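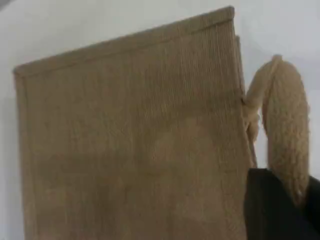 Bag Grabber: Final Report
Noelia Valcárcel, with Wenceslao Zepeda and Sajib Liyanage

What we wanted to do

My aunt carries her groceries up three flights of stairs in jute bags, and her wrists are bad. So when we had to pick a project, I said let's make an arm that can take a bag by its handle, lift it off the floor and set it on a counter. Wenceslao thought that sounded too easy (it was not too easy). We gave ourselves until May and set up on the back bench at Cellden, the shared workshop two streets from campus.

The arm

We didn't build the arm from nothing. Cellden had an old one that Nazma Rathnayake had been meaning to fix, and she let us have it as long as we left it working. Two of the joints had stripped gears and the wiring was a mess. I spent most of my time on the wiring and Sajib printed new gears at home, overnight, with the printer in his closet so his roommate could sleep. The first set came out too tight and squeaked like a shopping cart. The second set is still in there.

Why handles are annoying

A box stays a box when you push on it. A rope handle flops over, and a fuzzy one like ours has loose fibers sticking out everywhere, so our handle-finding program kept deciding the handle was a lot fatter than it is. It would close the fingers on fluff and come up with nothing. Also the bag and the rope are close to the same color! On a tan bag with a beige handle, the program would happily pick the top hem and go for that.

Wenceslao fixed the color thing by having the program look for a gap first, meaning the patch of background you can see through the loop, and then work outward to the rope. I was against this for a week because it seemed like a hack. It worked better than anything I had written, so it stayed, and he has been very normal about it.

Gripping

We tried bare fingers, then bike inner tube glued on, then a silicone pad. Inner tube won. The silicone picked up jute fuzz and got slick after a few tries, and cleaning it with tape between runs got old fast.

How it did

We ran 200 lifts with an empty bag standing upright. The arm got 90 percent of them off the bench and onto the counter. Most of the misses were the handle folding down flat behind the bag, where there's no loop to see. With a bag of potatoes in it the shoulder motor got unhappy and we stopped, so I can't give you a real number for loaded bags. That's the big hole in this project and Adoración Olmedo, our instructor, has already told us so.

What I'd change

A stronger shoulder, first of all. I'd also start testing with the real bag much earlier — we spent weeks on a loop of smooth clothesline that behaved nothing like it. And I'd label the wires as I go. Sajib asked me to put that in.

The code and the gear files are on the Cellden shared drive, in the folder called Pinorent. The arm is back on Nazma's shelf with the inner tube still on its fingers.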